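Sadby Folk Club
Pre-Season Hall and Stage Checklist, with Comments

Walked through by Sabina Haque and Brian Kombo. Comments are Sabina's unless marked. Please read the whole thing before you unload your car, even if you have played here for years and could find the light switches in your sleep.

1. FRONT DOORS AND LOBBY
Both doors open outward and latch back: OK
Mat lies flat: NEEDS WORK
Exit sign lit: OK
The left-hand corner of the mat has curled up again. Brian put fresh tape on it while I was writing this, but it's the same tape that gave up during the Custthorpe ceilidh band's visit, so I'd love for us to buy a proper rubber-backed mat this time. Think of all those people coming in with a fiddle case in one hand and a plate of cookies in the other!

2. SEATING
Center aisle clear and wide enough for a wheelchair: OK
Chairs linked in rows: OK
Posted capacity sign in place: OK, 120 seated
We are allowed 200 in the room when it's a dance and the chairs are stacked, and 120 when they are out. I know it feels unkind to turn folks away when Jivel are playing and the line goes down the steps, but please don't add a row at the back. That row blocks the side exit, and I have had this conversation with the fire inspector once already and would like to keep it at once.

3. STAGE
Risers locked together: NEEDS WORK
White tape along front edge: OK
Steps and handrail: OK
There are four risers, and the one at stage left rocks a little when you put your weight on the back corner. You might not notice it standing still, but Kimutai Mwaipopo stamps his foot all the way through the shanties and he certainly will. Brian thinks it wants a new leg bolt. Until that's done, please set the singers toward the center and keep the harmonium off that riser altogether.
Brian: I have ordered the bolt. The last one lasted nine winters, so no complaints.

4. SOUND AND POWER
Extension cords, jackets whole, no splits: 3 removed
Cables taped or matted where people walk: OK
Ground fault outlets tested: OK
Speaker stands pinned and strapped: OK
The cords we pulled are in the box by the amp closet with a red tag on them. Please leave them there, tempting as it is when you're one short at ten minutes to eight. I'd also ask visiting acts to let us look over anything they plug in. Gualtiero Fabbri brought his lovely old tube amp last season, the one he uses for the ballads about the mill strike, and we asked him to run it through the protected strip - he was very gracious about it.
One small thing on levels. The monitor at stage right squeals if it's turned past the pencil mark, and a sudden squeal is no joke for somebody sitting close with a hearing aid. Bring it up slowly during sound check and then leave it be.

5. INSTRUMENT STORAGE
Shelves fixed to wall: OK
Heavy cases on bottom shelf: NOT DONE
Humidity gauge working: OK
The bass drum and both accordions were up on the top shelf when we arrived. I do understand how it happens at the end of a long evening, but an accordion coming down on your head would be a sorry end to one. They are on the bottom now. The club's song binders can go up top, and so can the spare mic stands.

6. KITCHEN AND INTERVAL REFRESHMENTS

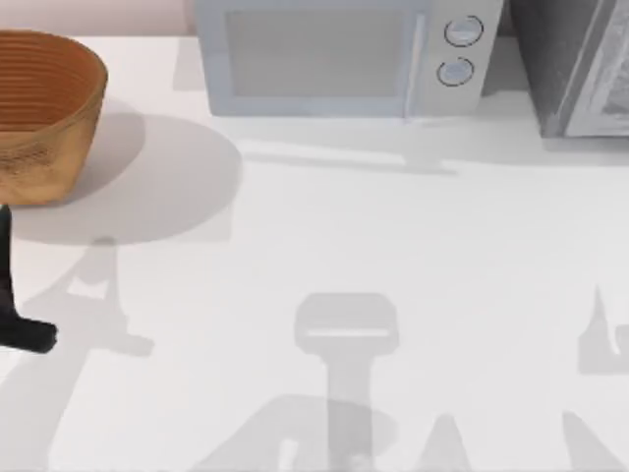
Interval is when most of our little mishaps occur, with everyone wanting tea at once and the second-half performers trying to squeeze past to tune up. Please keep the door to the green room closed while you're serving, and let performers go around by the corridor. Anything you need for serving should sit back along the far edge of the counter, as the woven basket and the microwave do, so the white top in front stays open for pouring. Full mugs go on a tray, and the tray goes out by the hatch. Instruments don't belong in the kitchen at all, and yes, that includes whistles.
First aid kit stocked: OK
Fire blanket on hook: OK
Floor free of grease: OK
Sulastri Setiawan has offered to restock the bandages before December, which is a great kindness, so if you use the last of anything, drop her a note.

7. OUTSIDE AND PARKING
Path lights: NEEDS WORK
Handrail on ramp: OK
Salt bin filled: OK
The second light from the gate is out. Bring a flashlight if you are locking up, and walk out in pairs if you can - it's nicer company anyway.

STILL TO DO
New lobby mat: Sabina
Riser bolt, then test with someone stamping: Brian
Path light: Brian, with the tall ladder and a person holding it
Replacement cords: ask at Mwakyusa, who gave us a good price on the last ones

We'll go over the open items again before the first singaround. If you spot something we missed, write it in the margin of the copy pinned up by the amp closet and put your initials next to it.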